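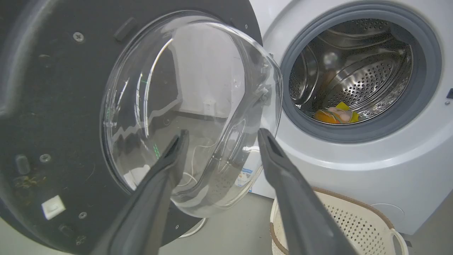 그림 1. 문 안쪽 링과 투명 창. 왼쪽 아래에 먼지와 보풀이 붙어 있다.

4.2 드럼에서 꺼내기: ‘비움’ 판단의 신뢰도

가사노동 시간 조사에서 세탁은 흔히 넣기, 돌리기, 꺼내기, 널기의 네 단계로 나뉜다. 본 절은 그중 꺼내기를 다룬다. 이 단계는 선행 연구에서 거의 예외 없이 가장 짧고 단순한 동작으로 처리되어 왔으며, Bakke 척도에서는 아예 ‘널기’에 합산된다. 우리는 이러한 처리가 타당한지 의심한다. 문을 연 시점과 마지막 물건이 바구니에 들어간 시점은 비교적 분명하게 기록할 수 있지만, 그 사이에 사용자가 드럼이 비었다고 판단하는 과정은 기록지에 남지 않는다. Utgate 조사표 역시 ‘세탁물을 모두 꺼냈는가’를 예, 아니오로만 묻는다. 응답자가 무엇을 근거로 ‘예’라고 답했는지는 알 길이 없다.

문 자체도 분석 대상에서 빠지기 쉽다. 그림 1과 같이 문 안쪽 링에는 보풀이 남을 수 있는데, 이를 닦는 행위를 꺼내기에 넣을 것인지, 기기 관리에 넣을 것인지에 대해 기존 분류는 답을 주지 않는다. 우리의 예비 부호화에서도 이 항목의 판정은 부호화자마다 달랐고, 합의 절차를 거친 뒤에도 불일치가 해소되었다고 보기 어렵다. 따라서 본 연구에서는 문 닦기를 별도 부호로 두되 시간 합계에는 포함하지 않았다.

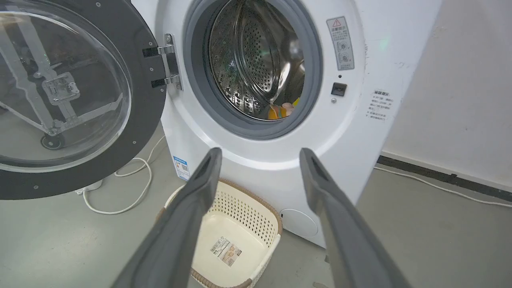 꺼내기의 난이도를 결정하는 것이 세탁물의 양이라는 가정은 재검토가 필요하다. Merkside 연구는 중량만을 독립변수로 삼았고, 소량 조건에서는 시간이 짧아진다고 보고하였다. 그러나 소량일수록 물건은 드럼의 낮은 곳에 모이고, 서서 내려다보는 사용자의 시야에서 벗어나기 쉽다. 주황색 세탁물 위에 작은 분홍색 물건이 얹힌 위의 경우처럼 내용물이 고무 패킹 아래쪽 턱 바로 위에 놓이면, 낮은 위치에서 정면으로 들여다볼 때는 쉽게 보이지만 선 자세에서도 그러할지는 별개의 문제이다. 게다가 선명한 색은 은색 드럼과 대비되어 발견을 돕는다. 회색 양말 한 짝이었다면 결과가 달랐을 수 있다. 색과 크기를 통제하지 않은 채 중량 효과만을 논한 결과를 그대로 받아들이기는 어렵다.

이에 우리는 Grustley 절차에 따라 총 61회의 꺼내기를 부호화하였다. 이 가운데 16회에서 참여자는 문을 닫으려다 다시 드럼 안을 확인하였고, 3회에서는 확인 후에도 물건이 남았다. 수치만 보면 재확인이 오류를 줄인 것처럼 읽힌다. 다만 참여자들은 관찰되고 있음을 알고 있었으며, 평소에도 같은 빈도로 재확인을 하는지에 대한 자료는 없다. 우리는 이 수치를 일반 가정의 습관에 대한 추정치로 사용하는 데 반대한다. 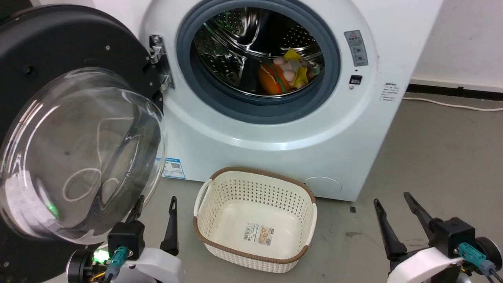
그림 3. 드럼 오른쪽 아래에 모인 봉제 음식 모형. 주황색 핫도그와 달걀 모양의 공, 노란 조각들이 겹쳐 있다.

물건의 형태도 문제가 된다. 그림 3에 보이는 봉제 모형은 의류와 달리 펼쳐지지 않고, 둥근 것과 뾰족한 것이 섞여 더미를 이룬다. 옷은 한 자락을 당기면 나머지가 딸려 나오는 일이 많지만, 서로 떨어져 있는 작은 물건은 하나씩 집어야 한다. 그렇다면 ‘한 번에 꺼낸 양’이라는 지표는 두 부류에서 같은 의미를 갖지 않는다. 기존 문헌이 이 둘을 ‘소형 세탁물’로 묶은 것은 편의상의 결정으로 보이며, 그 근거가 제시된 예를 우리는 찾지 못했다. 더미에서 다른 물건 사이에 끼인 조각을 개별 항목으로 셀 것인지도 미리 정해 두어야 한다. 본 연구는 바구니에 도달한 물건만을 세었으나, 이 규칙은 끝내 꺼내지 못한 물건을 과소평가하는 약점을 지닌다.

바구니의 위치에 관한 통념도 마찬가지이다. 바구니를 세탁기 바로 앞에 두면 동선이 짧아진다는 조언은 널리 반복되지만, 열린 문이 차지하는 공간과 사용자가 몸을 굽힐 공간은 대개 계산에서 제외된다.
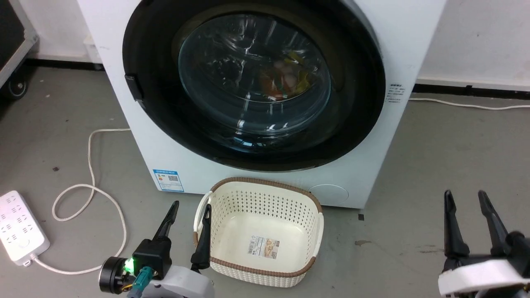
예비 시행 10회에서 바구니를 정면에 둔 조건은 측면에 둔 조건보다 빠르지 않았다. 표본이 작아 차이가 없다고 단정할 수는 없으나, 적어도 정면 배치의 우위를 전제로 삼을 이유는 약해졌다. 참여자 일부는 시작하자마자 바구니를 발로 밀어 옮겼고, 이 경우 최초 배치에 따른 조건 구분 자체가 무의미해진다. 본시행에서는 바구니의 최종 위치를 함께 기록하였으며, 그 분포는 4.3절에서 재확인 빈도와 교차하여 검토한다.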